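Kukthorpe College, Computing for Everyone
Week 4 notes: How a website should (and shouldn't) remember your password

Bring these with you to Głowacki Hall, or have them open on your laptop. The lab at the end uses the Carner file, already in your home folder on Farora. If you missed last week, skim the notes on one-way functions first, since I lean on them right away.

1. The odd problem of checking a secret you don't want to keep

A login page has a strange job. You type something, and the site has to decide whether it matches what you typed when you signed up, maybe years ago. The easy way is to save the password in a table and compare. It works perfectly, it takes one line of code, and it is a terrible idea!

Think about who can read that table. The people running the database can. So can anyone who finds an old backup, or gets a copy through a bug in the search box. And people reuse passwords (you do, I have, we'll talk about it), so a leaked table from a small hobby site can open email accounts and bank accounts that the hobby site never had anything to do with.

What we want is a way to check a password without holding on to it. The lovely thing is that we already have the tool.

2. Hashing, quick review

A cryptographic hash function takes any input, short or long, and gives back a fixed-size string of bits called the hash or digest. The properties we care about this week:

Same input, same output, every time.
Change one letter of the input and the output looks completely different.
Given only the output, there is no known shortcut back to the input.

So at signup the site hashes your password and saves the hash. When you log in, it hashes what you typed and compares the two hashes. If they match, in you go. The password itself is in memory for a moment and then it's gone.

A common mix-up on the homework: hashing is not encryption. Encryption has a key, and whoever holds the key can get the original back. A hash has no key and no "unhash" step. If a site can email you your old password when you click "Forgot password," it is storing the password itself or something it can decrypt, and you should think hard about what else you've trusted it with. A well-built site sends you a link to set a new one.
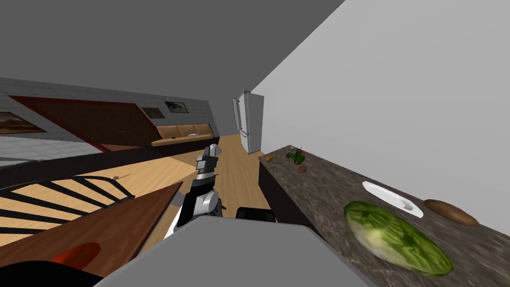
Computer-rendered kitchen: robot arm with two-fingered gripper; dark granite-pattern countertop at right.

3. Guessing is the real attack

If hashes can't be reversed, why isn't this the end of the lecture? Because the attacker doesn't need to reverse anything. The attacker can guess.

Say you have stolen a table of hashes. You take a word, hash it, and look for the result in the table. If it's there, you know that person's password. If it isn't, you take the next word. This is called an offline attack, because it runs on the attacker's own machine. There's no login page to slow it down, no "too many attempts" message, and the site may have no idea it is happening.

Compare that with an online attack, where every guess has to go through the real login page. The page can add delays, lock the account, or ask for a code from your phone. None of those help once the table has been copied.

People are very predictable, too. They pick pet names and sports teams, they capitalize the first letter, they put the number at the end and the exclamation point after the number. Guessing programs know all these habits and try them first. A password that looks messy to a human may sit very near the front of a guessing list.

Ordinary hash functions make things worse here, and I find this part really fun, because it's a virtue turning into a flaw. General-purpose hashes were designed to be fast. You want them fast when you're checking whether a big download arrived intact. But a fast hash is also a fast guess, and modern graphics cards can do enormous numbers of them every second.

4. Salt

Look at this tiny made-up table, with the hashes shortened so they fit:

user1 9f3c...
user2 41ab...
user3 9f3c...

Even with no guessing at all, we've learned something. user1 and user3 picked the same password. Crack one and you have both. In a large table with no protection, the most repeated hash is very likely to be one of the famous bad passwords, so you can often make a good start just by sorting.

There's a second problem. The attacker can do the work ahead of time: hash a huge list of likely passwords once, save the results, and look things up in every stolen table from then on. (Rainbow tables are a clever way to squeeze this kind of precomputed work into less disk space. Optional reading, and I recommend it, the trick is beautiful.)

The fix is a salt. A salt is a random value, different for each account, that gets combined with the password before hashing:

stored = hash(salt, password)

The salt is saved next to the hash, right out in the open. Students always ask whether that defeats the purpose, and it's a great question. The salt doesn't have to be secret. Its job is to make every account a separate puzzle. Two people with the same password now have different hashes, and a list worked out in advance is useless, because it was worked out without these salts.

Things that are not good salts:

The username. Usernames like "admin" repeat from site to site, so an attacker can prepare for them.
One random value used for the whole site. Matching passwords still give matching hashes.
A very short value. If there are only a few possible salts, the attacker can prepare for all of them.

Use the random generator that your language provides for security work, not the ordinary one meant for games and simulations. We'll see why in the week on randomness.

5. Slow on purpose

Salt stops the attacker from working on everybody at once, but each single guess is still cheap. So we make it expensive. Password hashing functions such as bcrypt, scrypt and Argon2 are deliberately slow, and they come with a setting (often called the cost or work factor) so you can turn up the slowness as computers improve. scrypt and Argon2 can also be set to need a lot of memory, which makes it harder to run a great many guesses side by side on one chip.

Let's put numbers on it, using the lab file. Carner is our practice company and its table has 919 accounts. Suppose one hash takes 230 milliseconds on the attacker's machine, running one guess at a time, and the attacker has a list of ten thousand likely passwords.

Without salts: each guess is hashed once and compared with every row. Ten thousand guesses at 230 milliseconds each is 2,300 seconds, a little over 38 minutes for the whole company.

With salts: each guess has to be hashed again for every account. Multiply by 919 and you get 2,113,700 seconds, or a bit more than 24 days.

Same list, same machine, same hash function! And the honest user logging in waits less than a quarter of a second and probably doesn't notice.

Do keep the limits in mind. A real attacker has more than one machine, and may care about only one account, in which case salting all the others doesn't slow that attack down. And if your password is third on the list, it falls in three guesses however slow the hash is. Slow hashing buys time for decent passwords. It can't do much for "password1".
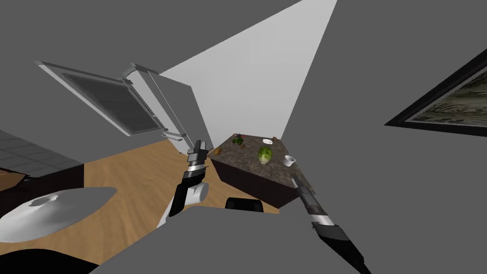

Computer-rendered kitchen with island, viewed at a tilt; two robot arms reaching forward.

6. Pepper (short section, won't be on the quiz)

Some systems add one more secret value, the same for every account, and keep it somewhere other than the database: in a separate settings store, or inside a hardware device. This is called a pepper. If only the database leaks, the attacker is missing a piece and can't even start guessing. If the whole server is taken over, the pepper may well go with it. So it's a nice extra layer on top of a salted, slow hash and never a replacement for one. Changing a pepper later is also a pain, so plan for that before you add it.

7. Moving an old site to something better

You inherit a site that uses a fast hash with no salt. You can't rehash the passwords, because you don't have them. Two options:

Wait for logins. When a user signs in, you briefly have the real password, so check it against the old hash, then save a new salted slow hash and delete the old one. Simple, but people who never come back stay on the old scheme forever.

Wrap the old hashes. Treat each old hash as if it were the password, and run it through the slow function with a fresh salt. Every account is improved the same night. At login you do both steps. When the user next signs in you can switch them to the clean version.

I like doing the second and then the first. Old backups still have the old hashes in them, remember, and somebody has to deal with those.

8. Lab

Log in to Farora and copy the Carner folder to your own work area. You'll find a table of accounts in two versions, unsalted and salted, and a short word list. All of the accounts were generated for this course. Run these tools on the course files only.

a. Sort the unsalted table by hash. Which hash repeats most? Find the word that produces it.
b. Run the word list against the unsalted table and write down how long it takes.
c. Do the same for the salted table. Stop after ten minutes if it hasn't finished, and estimate the full time from how far it got.
d. Raise the cost setting by one step and time a single hash. Raise it again. What pattern do you see?
e. Write a paragraph for a manager with no technical background explaining why the company should pay for the change. No formulas, please.

Hand in your timings and the paragraph as one text file. If Farora is slow in the evening, it's because everyone is on part c, so try it in the morning.

For next week: read the handout on message authentication codes, and bring your answer to part d, because we'll start there.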